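**From:** Augustina Dankwa
**To:** Kitchen & Countertop list
**Date:** 2 February 2018
**Subject:** Re: Speckled tops – keep or rip out?

Annick Thibodeau wrote:

> Hello all,
>
> We got the keys to the house in Ovesach last week and I'm already arguing with myself about the kitchen. The counters are that pale speckled stuff, cream with little dark dots all over. My sister says it has to go. My first quote for replacing it came to $1068, and that's before anyone touches the sink.
>
> Here's my trouble. I wipe it down, I stand back, and I can't tell if it's clean. Crumbs vanish into it. Coffee grounds vanish into it. Yesterday I put my hand down in a patch of sugar I would have sworn wasn't there. Does anybody here live with a top like this and like it? And what do you clean it with? The last owners left half a bottle of Buvano under the sink but the label has rubbed off on the back.
>
> Annick

Annick, congratulations on the house! And please, please don't rip anything out yet. I have lived with a speckled top for 11 years and I would pick it again tomorrow. I know the fashion is for plain white, but my cousin has plain white and she follows her guests around with a cloth.

What I love is how much color there is in it once you get your nose down close. Everybody says "beige" and walks off. Mine looks cream from the doorway, and then you sit down with a cup of tea and find charcoal dots, tan ones, a bit of peach, and every so often a bluish gray one that I'm always pleased to see. I picked my wall paint out of those blue-gray flecks (the paint store thought I was nuts, holding sample cards flat on a piece of countertop I'd carried in) and it's the best color decision I ever made.

Now, the crumbs. You're right, you can't see them, so stop looking for them and use your hand. Dry palm, flat, one slow sweep from the wall toward you. You'll feel sugar long before you see it. Then a damp cloth, then a dry one. The dry one matters more than people think – most of what looks like dullness on mine is just dried wipe marks.

The other trick is light. Get down so your eye is nearly level with the top and look across it toward the window. Anything sitting on the surface shows up right away, and so does any greasy film. I do this every evening and my husband has stopped commenting.

As for cleaner, I'd leave the mystery bottle alone until you know what's in it. I use a drop of dish soap in warm water for every day, nothing else. For tea rings I make a paste of baking soda and water, leave it for 12 minutes while I do the floor, and lift it off with a soft cloth. No scrubbing pads! I dulled a patch by the stove that way in my first June here and it has never come back. A cutting board lives on top of it now.

Do look after the front edge too. On mine that's where bags get dragged and where water sits if you're careless at the sink. I run the dry cloth along it last thing, and then I'm done for the night.

If it still bothers you after a couple of months, try clearing everything off it before you spend the money. Really everything, toaster and all. When I moved in I had 2 canister sets, a bread box and a big Tekin mixer lined up, and the counter looked fussy because there was busy stuff sitting on a busy pattern. Once I put most of that in the cupboard it calmed right down. Plain things look wonderful on it, by the way. One solid-color bowl and you're set.

Do write back and tell us what flecks you've got. I'd love to know if yours has the peach. And if anyone else on the list still has the old Jukum sample chips, could you check whether there was ever a greener one? I've been trying to remember for ages.

Augustina
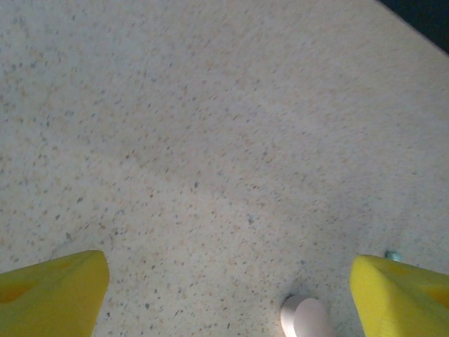 Pale speckled countertop, looking across toward the far edge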